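Aug 27, 2019

Back on the Otmont today, after most of the summer doing other people's brakes. For anyone reading this who hasn't met it: small two-door coupe, carbureted four, sat under a tarp in a barn outside Rillisby until we dragged it home in March. I want it running on its own fuel tank before the weather turns, and I have told enough people this that I'm now stuck with it.

Started with the carb because it was already on the bench. It's the Wunderlich twin-choke, the early one with the brass plug on the side, and it had 21 years of varnish in it. Soaked the body overnight, blew the passages out this morning, and the primary idle circuit is still slow. I can get carb cleaner through it but it dribbles when it should squirt. Poked at it with a strand of copper wire (NOT a drill bit, please, whoever did the last one) and got a little more brown muck out. It's back in the tub. I'd rather lose another day than put it all together and chase a bad idle for a month.

Float height was way off too. The book from Stevdale gives one figure in the text and a different one in the drawing, which is very Stevdale. I went with the drawing since it matches where the tang was sitting on our spare. If it floods, try the other one before you go tearing into the needle valve!

Fuel tank is out and it's better than I feared. Surface rust on the bottom, no pinholes that I could find with a light inside. The sender is toast – the arm came off in my hand – but the resistance strip looks clean, so maybe somebody clever can solder up a new arm. I put it in the blue bin with the wiper motor. Please don't throw out the blue bin.

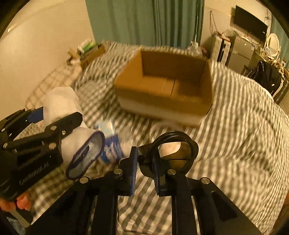

White sock with the dark blue trim, held in the gripper.

Ignition next. I pulled the distributor cap and found the points closed up to nearly nothing, so I filed them, set the gap, and then found the condenser lead was rubbed through on the base plate. So that's probably why the last owner parked it! Or one reason anyway, there were plenty to pick from. New lead made up and sleeved. I turned it over by hand with the plugs out and a test light on the coil, and the light goes on and off like it should. Haven't checked for spark at the plugs yet, the battery is on the charger and was acting sulky about it.

Compression: did it cold, throttle propped open, borrowed starter battery. Numbers 1 and 3 are nice and even. Number 2 is a bit down and number 4 is clearly down. Squirted some oil in 4 and it came up a fair amount, so I'm leaning toward rings and not valves. Could just be stuck from sitting. I've filled all the bores with a little of the penetrating mix and I'll leave it a few days and do the test again before anybody says the word rebuild. We are not doing a rebuild. I had a look at what a ring set costs and then I closed the catalog.

One more thing, and this one is annoying. The odometer says just over 3000 miles since the service sticker in the door jamb, but the timing chain has way more slack in it than that. Either the sticker is wrong or the cable was unhooked for a good long while. I'm going to treat the mileage as junk and look at everything as if it's worn. Ordered a tensioner, will see about the chain when the cover is off.

Also the left rear wheel cylinder is seized solid. Heat, then a whack, then more heat, no movement. The right one came free with almost no fuss, so of course I'd been feeling good about it. I'll buy a pair.

To do:

- carb body back out of the tub, try the idle passage again
- plug spark check once the battery is up
- rinse and dry the tank, then decide on lining it (I say no, but I'm open to arguments)
- flexible brake hoses, all of them, they're cracked
- repeat compression, write it on the whiteboard this time
- find the 10 mm socket, it was on the fender when I went to lunch

Left the hood up and the drip tray under the transmission. It's only weeping from the rear seal, so don't panic if the tray has a puddle in it in the morning.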